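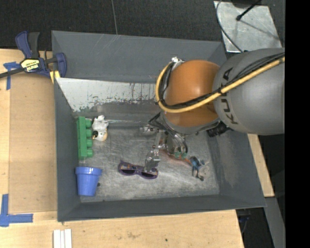
Toy and small goods sort, Saturday from 9

The next sort is on Saturday in the Florkorlow hall, doors open at 9 in the morning and we finish by 3. Park on the Urban Street side, as the rear lane is being resurfaced until the end of November.

Last month's drop-off filled 15 crates, and six of them are still waiting. Most of what's left is the small stuff: plastic building bricks, toy animals, little flower pots and the odds and ends that collect at the bottom of a toy box. Bricks go in the green tubs whatever their size or colour. Animals and figures go together on the long bench, where they are checked for splits and loose parts before they're bagged. Garden bits, including plastic pots, go to the Carnex shelf by the side door. Cracked pots can go straight in the recycling.

Anything with a battery compartment should be opened and the battery taken out. Please don't put batteries in the general rubbish. The jar is next to the sink.

We need people for the washing-up table in particular. Bring rubber gloves if you have your own, and an old tea towel.

Bagged toys are $3 each at the Clevus Road stall. Sales there have reached $600 so far this year, all of it going towards new shelving.

To put your name down, see Moushumi Chowdhury at the front desk or write it on the sheet by the kettle.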